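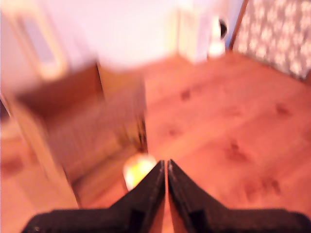

Round yellow object and open box at floor level. Saronel collection, box-and-ball group.

Saronel Household Objects: Box and Ball Group
README and data card

Maintained by the Hamdy Institute for Everyday Objects
Data steward: Domenica Wieser
Release approved March 15, 2024

Summary

The box-and-ball group is the part of the Saronel collection that concerns open containers and the small soft things people keep in them. It contains 2,494 records. Each record pairs one or more color pictures with a short written entry giving the container, the loose item and the relation between the two at that instant. The group is intended for work on naming household objects, on spatial words such as "in front of" and "behind," and on partly hidden items.

The group replaces the earlier Zostance container set, which used closed boxes only. Users of that set should read the section on changes before combining the two.

Contents of a record

container: the box or other open holder, with its material if this can be told from the picture
item: the loose object named in the entry
relation: one term from the list in relations.txt
surface: the floor, table or shelf below the objects
background: other household goods in view, in free text
annotator: initials of the person who wrote the entry
reviewer: initials of the person who checked it

The field "background" may be left blank. All other fields are required.

Relations and partial views 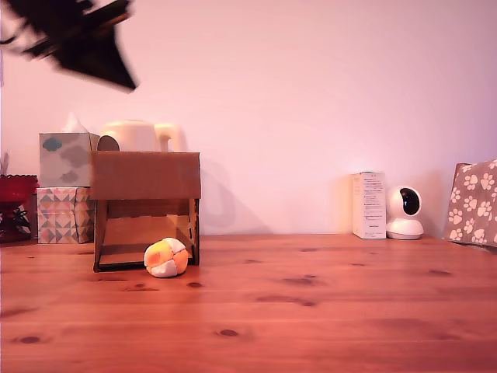
Relation terms are assigned from the point of view of the picture. An item is "inside" only when it rests within the walls of the container, and "at the opening" when it rests outside and hides part of the opening. The soft ball in front of the lower right part of the cardboard box is therefore entered as "at the opening," even though the interior is visible to its left. Where the boundary cannot be made out, annotators enter "unclear" and leave a note. The term "near" was used in early drafts and has been withdrawn; a few notes still contain it.

Objects that are only partly visible are named at the level the view permits. A lid and a handle may be enough to enter "kettle." If the same object appears in another picture with less of it showing, the entry for that picture may read "cream-colored object with handle." These entries have not been made uniform, and users who need one name per object should apply their own mapping.

Color and material terms

Colors are given in everyday words. Annotators were instructed by Aurelia Baumgartner to describe the color as it appears, without correction for lighting, so a wall may be entered as pink in one record and as white in another. Material is entered where the surface supports it, as with corrugated cardboard. Patterned goods, including tissue boxes, are described by their pattern.

Review

Every entry was read by 2 reviewers, Poul Oddsson and Luzius Schnyder. Disagreements on the relation term were settled by the data steward. Disagreements on color were left in place, and both terms are stored, separated by a slash.

Changes from the Zostance set

Open-fronted and open-topped containers are now included.
The field "lid" has been removed.
"Surface" is now a required field.
Record numbers have been reassigned. The old numbers are kept in legacy_ids.txt.

Known limitations

Small printed text on packaging is not transcribed. Motion blur is present in part of the material, and blurred records are retained. Goods standing against the wall are described with less care than the container and item, and the free-text entries vary in length. The entry for the view below lists the stacked tissue boxes, the small white product box and the white dome-shaped camera as background, with the cardboard structure as container. 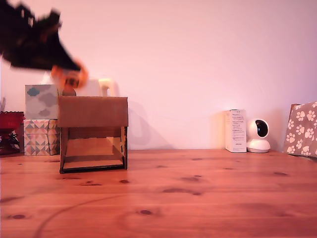 Access and use

The group is available to schools, libraries and research staff on written request. Requests should state the purpose, the person responsible and the expected period of use. Access is granted for 3 years and may be renewed. Copies may not be passed to third parties. Written entries may be quoted in publications, up to 20 entries per publication, without further permission.

Corrections

Corrections should be addressed to Lorenz Hubmann, Collections Office, and should quote the record number and the field concerned. Accepted corrections are published with the October update.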